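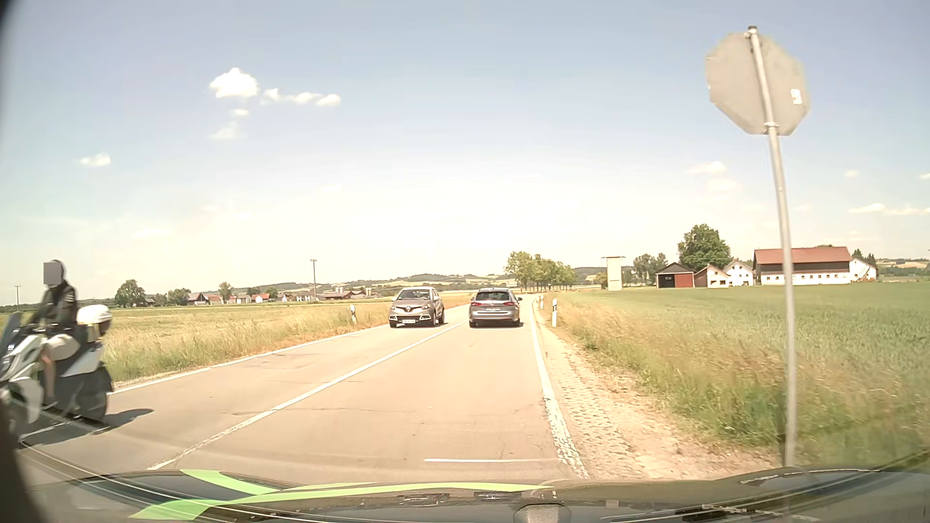

Unit 4 handout: Counting an audience at a live game tournament
January – Sólveig Fogh
Print this page | E-mail this page

A sponsor who pays for a tournament gets two audiences, one in the hall and one on the stream. They are measured in different units and should never be added together.

Hall audience. Use badge scans at the entrance to the play area. In the Pukar qualifier the door log shows 107 scans. A scan is a visit. A person who leaves for lunch and returns is scanned twice, so unique badges must be reported on a separate line.

Stream audience. Three terms are used in this course:

Peak viewers: the highest number connected at any one sample.
Average viewers: total minutes watched divided by minutes on air.
Unique viewers: separate accounts or devices over the whole broadcast.

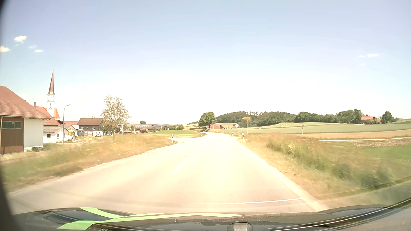

Page last changed: January, 4:20 p.m.

Peak is the figure most often quoted and the easiest to inflate. A front-page placement by the platform can lift it for a few minutes and leave the average nearly flat. Sample every 30 seconds and keep the raw log.

Dwell time. Traseck, the agency in the case reading, counted a visitor as engaged after 20 minutes at the booth. The cutoff was set before the doors opened – a condition for comparing it with any later event.
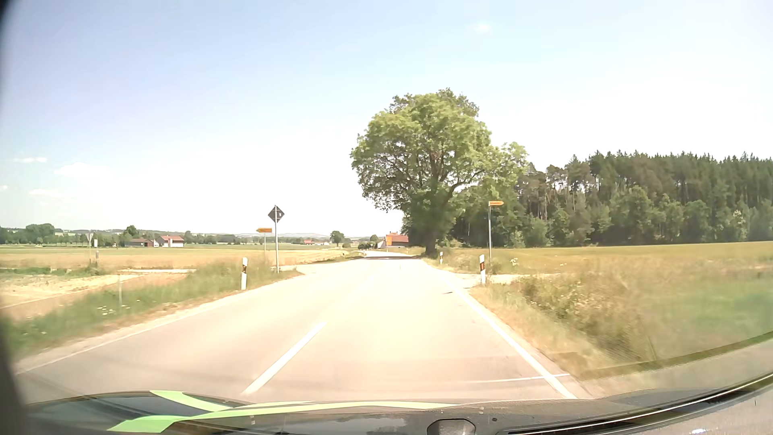
The same rule applies to stream data. If the minimum viewing time is picked after the log has been read, the result can't be compared with last year's.

Delay. The Paleck final went out with a 2 minute delay to stop players from reading the opposing team's screen. Shift the stream log back by the same amount before lining it up with the hall schedule.

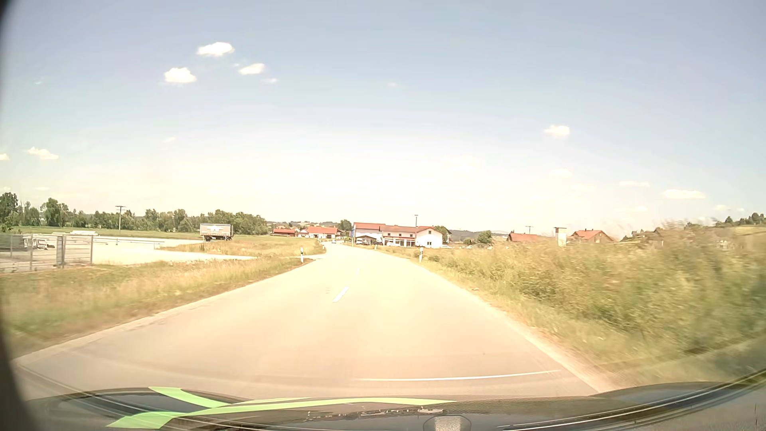 Two-lane rural road, settlement in the distance

Before the next session, read Stępień, chapter on booth staffing, and bring the door log.

Comments (3)

mtk: Do unique badges include staff?

S. Fogh: No. Staff badges are filtered out first.

rowan_p: The link to the door log asks me for a password.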